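Kiiskinen Building Owners' Association
Technical Subcommittee – Water and Drainage
Minutes of the meeting held 30 September 2023, Torkgate Hall, upper meeting room

Present: Noémi Szilágyi (chair), Leif Berge, Kiều Võ, Toivo Tuominen (minutes)
Apologies: Italo Negri, who sent written comments on items 3 and 5

1. Minutes of the previous meeting

Accepted with one correction. Under "Riser B" the text should read "return valve" and not "relief valve". Toivo to amend the filed copy.

2. Matters arising

The leaking joint in the Liltine basement was remade by the contractor in August. Leif inspected it twice afterward and found no staining on the concrete below. Closed.

The key for the Dredorholm plant room is still missing from the key cabinet. A replacement has been ordered. Remains open.

The question of who pays for the shared gully between Dredorholm and the neighboring lot has gone to the main board. No answer yet. Remains open.

3. Hot water circulation, Dredorholm

Kiều presented the temperature readings from the circulation return. The readings were taken at the foot of each riser in the early morning, before the first draw-off, and again in the evening. Risers A, C and D hold temperature. Riser B falls below the agreed limit in the morning readings and recovers during the day.

Leif's view was that the balancing valve on riser B has drifted or is partly blocked. The valve is the original one and has no test points, so flow cannot be measured directly. Noémi asked whether the pump could be the cause. Kiều answered that a weak pump would be expected to show on riser D first, as it is the farthest from the plant room.

Italo's written comment was read out. He recommends replacing the balancing valves on all four risers at the same time, on the grounds that the water has to be shut off and drained in any case. He also asks that the new valves have test points and a memory stop, and that the settings be written on a tag at each valve.

Discussion of shutoff times followed. The isolating valves on risers A and B do not hold fully, and draining the whole system takes most of a morning. Residents will need written notice. Leif would prefer to fit new isolating valves in the same visit. Noémi asked for this to be priced as a separate line so that it can be removed if the total is too high.

Decision: request prices for four balancing valves with test points, with isolating valves as an option. Kiều to write the specification.

4. Drain survey, Liltine
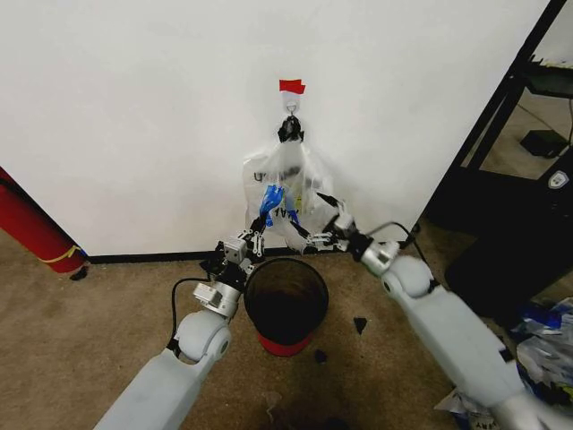

The survey covered the main drain from the rear stack to the street connection, a length of 25 meters. Leif summarized the report. The pipe is clay as far as the inspection chamber and plastic from there to the street. There is root entry at one joint in the clay section, and a slight backfall just upstream of the chamber where water stands in the invert. The plastic section is sound.

Toivo asked whether the backfall explains the slow drainage reported by the ground floor apartments. Leif considered it a contributing cause. Grease collects in the standing water and the roots catch paper, and each makes the other worse. Jetting will clear both for a time.

Three methods were discussed: jetting and root cutting repeated each year, a liner through the clay section, and excavation with relaying of the pipe. The liner would seal the joint against roots but would follow the existing fall, so the standing water would remain. Excavation would correct the fall but would mean lifting the rear path and part of the bicycle parking. Kiều pointed out that the path is due for resurfacing in the long-term plan, though not in the next budget period.

Noémi asked whether the contractor had measured the backfall or judged it from the water level. The report does not say. Leif to ask. If the fall can be measured from the chamber with the cover off, this should be done before any prices are compared.

Decision: jetting and root cutting to be ordered now at a price of 1,210 excluding tax. Choice of permanent method deferred until the measurement is available.

5. Rainwater downpipes, Dredorholm

The downpipe at the northeast corner overflows at the shoe in heavy rain. Toivo has checked the gutter and the leaf guard and found both clear. The blockage is assumed to be in the underground section. The as-built drawing shows this section running to a soakaway, but the older drawing shows it joining the street drain. The two cannot both be right.

Italo's comment on this item was that a dye test is cheap and should be done before anyone digs. Agreed. Kiều noted that the dye must be a different color from the one used at Liltine, as both lines may reach the same chamber in the street.

Two of the downpipe brackets on the north wall are loose. The fixings have pulled out of the render. Longer fixings into the masonry are needed. Leif to include this in the autumn maintenance order.

Decision: dye test to be carried out at the next suitable rainfall, or with a hose if the weather stays dry.

6. Water meters

The main meter at Torkgate Hall was read at the end of the summer. Consumption is higher than in the same period last year. Night flow is not zero, which points to a running toilet or a leaking valve. Toivo to read the meter late one evening and again early the next morning with the hall closed, and to check the cisterns.

No change at the other buildings.

7. Any other business

Leif asked that reports from contractors be filed under the building name first and the date second. Several documents are at present filed under the name of the contractor and are hard to find when the contractor changes. Agreed.

Kiều will be away for most of February – readings in that month to be taken by Toivo.

8. Actions

Kiều Võ: specification for balancing and isolating valves (item 3).
Leif Berge: query to survey contractor on measurement of backfall; order for jetting and root cutting (item 4); bracket fixings (item 5).
Toivo Tuominen: correction to previous minutes (item 1); key for plant room (item 2); dye test (item 5); night readings (item 6).
Noémi Szilágyi: reminder to the main board on the shared gully (item 2).

Next meeting to be called by the chair when the valve prices have been received.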